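Forums > Home and Storage > Packing

Home | New posts | Rules | Log in

black pouches for travel, worth it?

arell_6
Everyone at Ornmont swears by a little black bag for cables. I paid 7 quid and I'm not convinced. It goes limp the second it's not full.
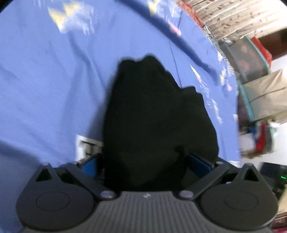
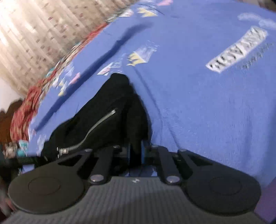
Black fabric, both times. The zip shows in the second.

piltau177
A zip that long is a good thing - you can get your whole hand in.

arell_6
Maybe. I still can't find it in a dark rucksack.

jenkins20
Then buy a yellow one. Mine's lasted 6 years and I never fold it.

piltau177
Doubt a colour fixes limp fabric, though.

Recent threads
Rolling or folding shirts
Duvet covers in vacuum bags
Shoe bags - any point?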